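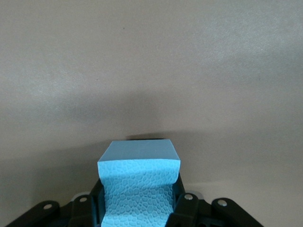

首页 > 新闻中心 > 产品公告

Skelwood发布Brito泡沫积木机构版：312块装与93块装同步供货，统一尺寸模数与表面代号

Preredton，10月——泡沫教具制造商Skelwood今日公布Brito系列泡沫积木的机构版规格。该版本面向幼儿园、托育中心、康复训练室及图书馆儿童区，提供312块装与93块装两种配置，全部块体按同一尺寸模数裁切，分为四个尺寸等级和两种表面状态。两种配置于本月起接受订货，由公司设在Drultbridge的仓库统一发运。

本公告说明机构版的块体构成、表面工艺、颜色编号、尺寸一致性控制、清洁与存放要求、补件方式以及旧版产品的兼容范围。家庭版的包装和规格不受本次发布影响。

一、产品构成

Brito机构版的块体分为四个尺寸等级，代号为B1、B2、B3和B4。B1为基准立方体，是整个系列中数量最多的一种。B2与B1截面相同，长度加倍。B3为大号立方体，棱长是B1的两倍。B4为板状块，长宽与B3的一个面一致，厚度与B1的棱长一致。四个等级之间保持整数倍关系，任何一种块体都可以由B1拼合出等体积的替代形状，教师在示范“等量”“一半”“两倍”等概念时不需要另外准备教具。

312块装包含全部四个等级，适用于整班活动或多组同时使用。93块装只包含B1、B2和B3，适用于单组活动、个别辅导以及面积较小的活动室。两种配置中同一等级的块体来自同一条裁切线，可以混放，也可以在使用一段时间后合并为一套。

机构版不含弧形块、三角块和带孔块。Skelwood在试用阶段收到的意见中，异形块的丢失率和闲置率都高于直角块，而且不便于按层码放。异形块仍在家庭版中提供，机构客户可按件另行订购，不计入标准装箱清单。

二、表面工艺

机构版块体有两种表面状态，内部代号为P和T。P面为平整面，裁切后不做进一步处理，触感较滑，适合粘贴可移除标签。T面为纹理面，表面带有细小的凹凸，手指接触时能够明显区别于P面。

T面又因模板区域不同而呈现不同的外观。一部分块体的纹理较粗，由大小不一的圆形凸起组成，凸起之间有细的凹线，形态接近蜂窝或爬行动物皮肤；另一部分块体的纹理较细，呈密集的浅凹点状。两者属于同一表面代号，在装箱时不作区分。纹理凸起在同一面上也允许大小变化，中部与边缘不要求一致，这一点已写入验收说明，避免收货方将其判定为缺陷。

同一块体上可以同时存在P面和T面。以B1为例，顶面为平整面时，相邻侧面可以是纹理面。受表面反光方式影响，平整面的颜色看上去通常比纹理面浅一些，两者使用的是同一批着色材料。客户在核对颜色时应当以相同表面相互比较，不应以某一块的平整面与另一块的纹理面作对照。 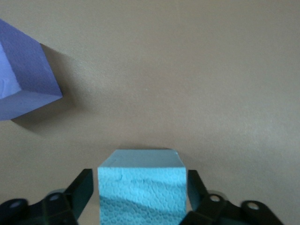

Brito浅青色立方块，正面为细凹点纹理，顶面平整；左上方为一块较大的紫蓝色块。

三、颜色编号

机构版的颜色按色系编号，每一色系在外箱标签和装箱单上使用相同的字母代码。蓝色系内设有浅蓝、青蓝和紫蓝等色号，彼此在明度和色相上保持可辨别的间隔。选择在同一色系内细分，目的是支持“相近颜色归类”一类的活动，这类活动在使用红、黄、蓝、绿等高对比配色的教具时难度偏低。

需要高对比配色的机构可以在订货时注明，由仓库按替代配色清单装箱。替代配色与标准配色块数相同，单价相同。一份订单内可以同时包含两种配色，但同一箱内不混装。

着色在发泡阶段完成，颜色贯穿块体内部。块体棱边在使用中磨损后，露出的材料与表面同色，不会出现白芯或分层。不同批次之间存在轻微色差，Skelwood在每个批次留存标准样块，补件时优先匹配原批次；原批次已无库存的，由仓库在发货前告知客户，客户确认后再安排出库。

四、尺寸一致性

泡沫材料在裁切、包装和运输过程中会发生弹性变形，尺寸测量结果与测量时机有关。机构版的验收尺寸以开箱静置后的数值为准。外箱到达后，应先拆除内袋，将块体摊开平放，待其恢复形状后再进行测量或清点。静置期间块体不宜叠压，也不宜靠近暖气片或放在阳光直射的窗台上。

Skelwood在Preredton的生产车间对每一批次进行抽检，抽检项目包括棱长、相邻面垂直度、对面平行度以及叠放稳定性。叠放稳定性的测试方法是将同等级块体逐层竖向码放，观察是否出现持续倾斜。出现倾斜的批次退回裁切工序复核刀具角度，不作降级出售。

块体两侧受到夹持或捏压时，中部会向内收缩，外形暂时呈现上宽下窄或中间收腰的状态，这属于材料的正常表现。撤去压力后，块体应当恢复原有轮廓。若静置后仍可见明显凹陷，可按第八节的方式登记换件。

棱边与顶角的处理方面，机构版不做倒圆。裁切后的棱边是直的，顶角清晰，便于儿童对齐相邻块体。随着使用次数增加，竖向棱边会自然变钝，外观上略显圆滑。棱边变钝不影响平放和叠放，不列入报废条件。表面出现浅折痕或擦痕时，处理原则相同。

五、适用活动

Skelwood随机构版提供一份活动索引，索引按操作动作编排，不按年龄编排。主要条目如下。

单手抓取与放置。使用B1块体，由参与者从托盘中取出一块，移动到指定位置后放下。T面摩擦较大，适合初次练习；熟练后可改为只接触P面。

双手搬运。使用B3块体，要求参与者以双手从两侧托住，保持顶面水平。块体质量较轻，练习重点在于姿势控制，不在于负重。

按色归类。使用同一色系内的不同色号，由浅至深排列，或将相近的色号两两配对。建议在浅灰、米色等中性颜色的台面上进行，台面颜色过于鲜艳会干扰判断。

触觉辨别。将块体放入不透明布袋，由参与者仅凭手指判断接触到的是P面还是T面。该活动不要求参与者说出颜色，适用于视力障碍儿童和需要触觉训练的成年人。

叠高与拆解。使用B1、B2混合叠放，记录叠放层数和拆解顺序。机构如需统计数据，可使用随箱附带的空白记录表，表内不含评分标准。

围合与分区。使用B4在地面上围出区域，作为阅读角或游戏区的临时边界。B4可单人移动，活动结束后直接叠入储物柜。B4仅包含在312块装内。

索引中的每一条目都注明所用块体的等级、所需台面或地面条件以及收纳顺序。索引不包含对训练效果的说明。康复机构应由具备资质的专业人员决定是否采用以及如何采用。

六、清洁与消毒

块体的日常清洁使用清水或稀释的中性洗涤剂，以软布擦拭。T面的凹线和凹点容易积存粉尘，应使用软毛刷顺纹理方向轻刷，再用干净的湿布擦去残留。清洁后置于通风处自然晾干，不使用烘干机、吹风机热风档或暖风机。

不得使用含有机溶剂的清洁剂，不得使用钢丝球、百洁布等粗糙材料。酒精类湿巾可用于局部擦拭，不宜长时间覆盖在块体表面。机构如有固定的消毒规程，应先在一块样块的不显眼位置进行小面积试用，确认无变色、无发黏后再推广到整套产品。

块体不可整体浸泡。误浸后应轻压排水，不要拧绞，并延长晾干时间。未完全晾干的块体不应装入密封袋或带盖的箱体。

七、存放

机构版外箱可作为长期储物箱使用。箱内隔板按等级分区，隔板上印有对应代号，儿童可以参与归位。B3和B4应放在下层，B1和B2放在上层。浅色与深色块体之间无需隔离，但新拆封的块体首次使用前应以湿布擦拭一遍，除去裁切粉末。

存放环境应当干燥、避光。长期受压会使下层块体产生不可恢复的变形，箱体之上不宜堆放书籍、桌椅或其他教具。假期停用前，应将块体取出检查一遍，清洁并晾干后再装箱。

采用开放式层架的机构，可选购与模数对应的浅托盘。托盘按B1棱长的整数倍设计，装满后块体顶面与托盘边沿齐平，少一块即可从外观上看出，便于每日收纳时核对。托盘不包含在标准配置内。

八、补件与换件

机构版采用按块补件的方式。客户在订货时获得一个套装编号，编号对应装箱清单、配色方案和生产批次。补件时填写套装编号、等级代号、色号和所需数量即可，不要求购买整箱。补件由Drultbridge仓库发出，与整箱订单使用同一运输渠道。

以下情况可登记换件：开箱静置后仍有明显凹陷；相邻面明显不垂直，影响平放；表面有贯穿性裂口；块体等级或颜色与装箱清单不符。登记时需附块体照片，照片应同时拍到块体的顶面和一个侧面，光线均匀即可，不要求使用专用背景。

以下情况不属于换件范围：棱边自然磨损；表面浅折痕或擦痕；纹理凸起大小不一；不同批次之间的轻微色差；因浸泡、高温、溶剂或咬嚼造成的损坏。

九、与旧版的兼容

Brito旧版块体与机构版B1、B2的截面尺寸一致，可以叠放和混用。旧版大号块的棱长不是基准棱长的整数倍，与B3混用时会出现错层，建议分开存放。旧版没有T面，混用后进行触觉辨别活动时应先将旧版块体挑出。

旧版的按块补件服务继续保留，直至库存用完。持有旧版的机构可以只订购机构版的B3和B4，以补齐较大的尺寸等级，不必更换原有的小号块。

十、安全说明

块体应在成年人看护下使用。泡沫材料可被咬下碎片，仍处于口腔探索阶段的儿童使用时，看护人员应保持在可直接干预的距离内。出现缺角或撕裂的块体应立即取出，不得以胶水修补后继续使用。块体不具备承重功能，不可作为踏台、坐具或防撞垫。产品应远离明火和加热设备。

每个外箱内附有材料说明和使用说明各一份。材料说明列出发泡材料类别、着色材料类别以及适用的检测项目。需要检测报告副本的机构，可凭套装编号向Skelwood索取。

十一、订货信息

312块装和93块装均由Skelwood直接接受机构订货，也可通过现有教具经销渠道订购。报价单包含产品价格、运费和预计发运时间，三项分列。订单确认后更改配色方案的，应在装箱前提出；装箱后提出的更改按新订单处理。

机构可在订货前申请样块。样块组包括B1、B2和B3各若干，涵盖P面与T面，颜色以仓库现有批次为准。样块供尺寸核对、触感评估和清洁试用，不需退回。位于Preredton及Drultbridge两地的机构可以预约到公司查看整套产品，查看时间为工作日上午。

关于Skelwood

Skelwood设计并生产泡沫类教具和训练用具，生产车间位于Preredton，仓储与发运中心位于Drultbridge。公司产品包括Brito泡沫积木家庭版与机构版、配套托盘及储物箱，主要供应学前教育机构、康复训练机构和公共图书馆。

媒体及订货联系

媒体资料由Skelwood产品信息组提供，包括产品图片、装箱清单和活动索引的电子版。订货及补件事宜请联系Drultbridge仓库客户服务台，来函请注明机构名称、收货地址以及所需配置；已有套装编号的，请一并写明。

附注：本公告所列规格适用于本月起发运的机构版产品。规格如有调整，以随箱装箱清单为准。

（完）

相关公告：Brito配套浅托盘尺寸表 | Brito旧版补件服务说明 | 机构版样块申请流程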